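Wuvby Demonstration Collection: Frequently Asked Questions

Last updated Sunday, March 2, 2025
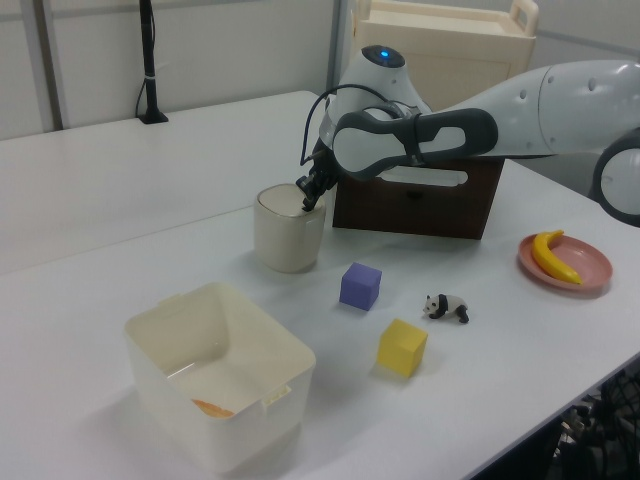
Wuvby is the tabletop manipulation set collected at the Mabaso lab. It is used to train policies that pick up, move and put down small objects on a table. These answers are for new operators and for outside groups that have asked to use the data. If you are looking for the file format reference, it is on the Downloads page.

What counts as one example?

One example is a single recorded attempt at a single written instruction, such as "put the banana on the plate" or "move the cup next to the box." Recording starts with the arm at its home pose and ends when the arm is back there. We call this an episode. Two instructions carried out one after the other are saved as two episodes.

How is the arm controlled during recording?

By a person. The operator moves a hand controller and the arm follows. The Fovetti recorder saves joint positions, gripper opening, camera images and the text of the instruction. Nothing in Wuvby was produced by a trained policy. Runs where a policy drives the arm go into a separate set called Irkovex, and the two should not be mixed without labeling them.

How many episodes do you collect for each instruction?

The target is 300 per instruction. Some of the older instructions fall short of that. The index file has the real count for each one, so please use the index and not this page when you report numbers.

How often is the table rearranged?

After every 6 episodes. The operator changes the positions of the objects, and turns at least one of them to face a new direction. Small shifts between those changes are fine and happen anyway as things get bumped.

Do I have to clear away objects that the instruction doesn't mention?

No. Leave them out. A policy trained on a bare table with one cup tends to fail when a second object shows up. Blocks, figurines and dishes that play no part in the task should stay within reach of the arm. The exception is an object that makes the instruction unclear. If the instruction says "pick up the cup," there should be one cup.

How should a cup be grasped?

Either by the rim, with the fingers lowered into the opening, or from the side around the body. Both are accepted. Pick one at the start of the episode and stay with it. Switching halfway through gives the model a long stretch of hovering that is hard to learn from.

What if I drop something?

If the object is still on the table and the arm can reach it, keep recording and pick it up again. Mark the episode "recovered." These are useful and we don't have enough of them. If the object falls on the floor, stop, mark the episode "failed" and reset.

Are failed episodes deleted?

They are kept but left out of the default download. You can get them by choosing the full archive. Episodes with missing camera images or a gap in the joint log are deleted, as there is nothing to be done with them.

Can I pause in the middle of an episode?

A short pause is okay. Anything over 4 seconds is flagged by the recorder and will be looked at by hand. If you need to stop and think, it is usually quicker to cancel and start over.

Do operators need experience with robots?

No. New operators do two practice sessions first, and those recordings are not added to the set. Most people are slow and jerky at the beginning and get smoother by the second session. An operator's first regular session is reviewed in full. After that we check a sample.

How long is a session?

Around six hours at most, including breaks and resets. The quality of the motion drops late in the day, and the session log includes the start time of each episode in case you want to look at that.

Who writes the instructions?

Operators choose from a list. They can also type a different wording for the same task, and we encourage it. "Set the banana on the pink plate" and "banana goes on the plate" are both good. Please don't type an instruction after the episode is over to match what happened. If the arm did something other than what was asked, mark it failed.

Can I add my own objects?

Send us a request before bringing anything in. Objects have to fit in the gripper and survive being dropped. Glass, liquids and food are not accepted. New objects are added in batches, and the next batch is planned for June.

I found an episode with the wrong label. What should I do?

Use the report form on the Downloads page and include the episode number. Corrections go into the next release, and the change list shows which labels were edited.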